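Oiling a bare wooden table top

Last updated June 12, 2020

These instructions apply to pale, unsealed timber. Varnished surfaces must be stripped first, as oil will not pass through varnish.

1. Clear the surface and remove dust with a dry cloth.
2. Sand along the grain with 120 grit paper, then 180. Sanding across it leaves scratches that the oil will darken.
3. Wipe down with a damp cloth and leave overnight. The fibres will lift slightly. Cut them back with one light pass of 240 grit.

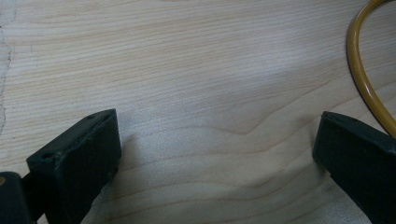
Fine, close grain on pale wood.

4. Pour 200 ml of Woneck hard oil into a shallow dish. A 500 ml tin covers most kitchen tables twice.
5. Apply thinly with a lint-free cloth, working with the grain. Wait 15 minutes, then wipe off all the excess – any oil left standing will turn sticky.
6. Leave for 24 hours and repeat. A third coat is optional on light woods. 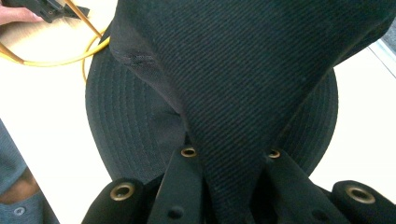

Fresh oil marks easily during the first week. Do not leave cloth items on the table in this period, especially dark ones, as loose dye can move into a soft finish. A black twill baseball cap like this one belongs on a hook until the oil has cured. Use mats under plates and wipe up spills at once.

Lay used cloths flat outdoors to dry before disposal. Folded oily cloths can catch fire without a flame.

Re-oil once a year, or when water no longer beads.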